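Kisine adds shoe packing to remote-control training set

Kisine has extended its demonstration program for two-armed robots to footwear packing, the company said Tuesday. Operators drive both arms remotely while joint positions and camera views are logged for later training. The target is 500 accepted runs; 341 have been logged so far.
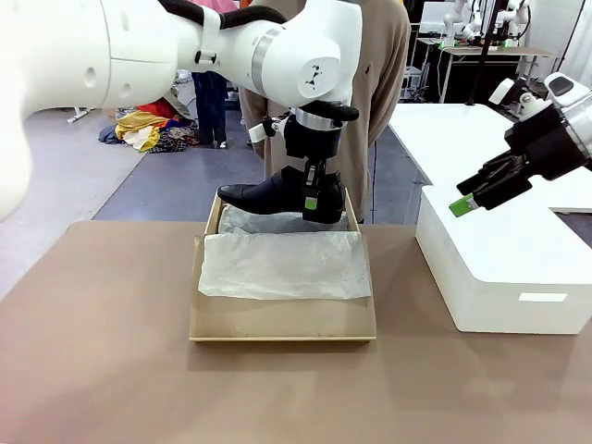 The left arm holds a dress shoe over a tissue-lined box at Kisine's test area.

A run covers both shoes, the tissue and the lid. Project lead Ross Mackay said tissue remains the slowest step — it shifts under light contact and seldom folds the same way twice. Runs with a dropped shoe are kept but tagged separately, and each operator works in blocks of four before a changeover. Wrist cameras record the grip at close range, where the overhead view is often blocked by the arm itself.
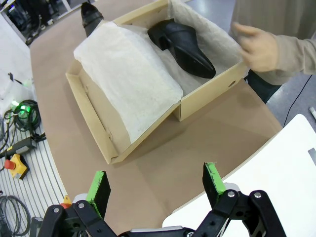 Hamish MacAulay said he would like to see the failed runs released alongside the good ones, as a policy trained only on clean demonstrations has little to draw on when a shoe lands crooked.

Kisine plans to begin training in March.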